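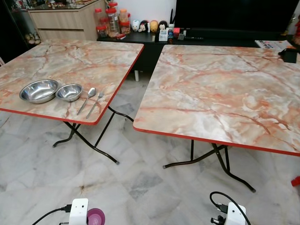 冥想时总觉得眉心发紧发胀，是第三眼打开了，还是我方法不对？

我练了两个月左右的静坐，每天早上一次，跟着Karkia的入门音频做。最近坐到后半段，两眉之间就开始发紧，像有人拿手指按着，坐完还要过一阵才散。群里有人说这是脉轮开启的征兆，让我继续把注意力放在那里加强它；也有人说是气堵在头上，要赶快停。两种说法正好相反，我不知道听谁的。我平时没有头痛的毛病，视力正常，睡眠一般。

提问者：Eyvindur Dalsgaard

回答一　Steinar Eyvindsson

先把注意力从眉心移开，放到小腹或者脚底，连续坐一周再看。初学者眉心发紧，多数是因为盯得太用力，闭着眼睛的时候眼球还在往上、往中间看，额头的肌肉也跟着收。这种情况换个位置就会松下来。

具体做法：坐好以后先睁眼，看前方地面，把眉毛抬高再放下，做6次。然后闭眼，眼球保持朝下的方向，像在看自己的膝盖。呼吸不要刻意拉长。中途发现又跑回眉心了，不用责怪自己，把注意力带回小腹就行。

至于是不是第三眼，我练了很多年，不敢给别人下这个判断。传统里讲眉心轮，一般都放在下面几个轮的练习之后，很少让新手一上来就守眉心。Karkia那套音频我听过前半部分，里面有一段引导是“把光聚在额前”，你可以先跳过那一段，换成普通的数息。

如果移开以后还是胀，或者不打坐的时候也疼，看东西模糊，就去看医生，别当成能量现象来处理。

回答二　Alcides Guerra

恭喜你，这是好事！我当年也是这样，胀了大半个月，后来做梦特别清晰。建议配一块紫水晶，睡前放在额头上，静静躺着。Runitz家的那种小颗的就可以，不用买贵的。另外少吃肉，晚上别看手机。不要怕，怕了能量就缩回去了。

评论：
Hafþór Vestergaard：水晶放不放随意，不过“不要怕”这句我有保留。我十一月那次就是一直硬撑，结果连着几天头痛，最后发现是眼镜度数不合适。
Alcides Guerra：每个人体质不同，我只说我自己的经验。

回答三　Bjarke Eskildsen

补充一点时间上的问题。楼主没说每次坐多久。如果一次超过四十分钟，先减半。另外检查坐姿，下巴抬得太高，后颈会压着，紧张感很容易传到前额。坐垫垫高一点，下巴微收，肩膀放下来。

收功也别省。坐完搓热手掌，盖在眼睛上停一会儿，再从额头往两边轻轻抹，最后站起来走几步。很多人坐完立刻去拿手机，头上的感觉自然散得慢。

提问者追加：
谢谢各位。我每次坐五十分钟，可能确实太长了。已经改成二十五分钟，注意力放在小腹，坐了四天，发紧的感觉轻了不少，偶尔还有一点。音频那一段也跳过了。水晶暂时没买。还想问一下，改成数息以后总是数着数着就忘了数到几，是从头数还是接着数？

Steinar Eyvindsson：从一重新数，数到十再回到一。忘了就忘了，不影响。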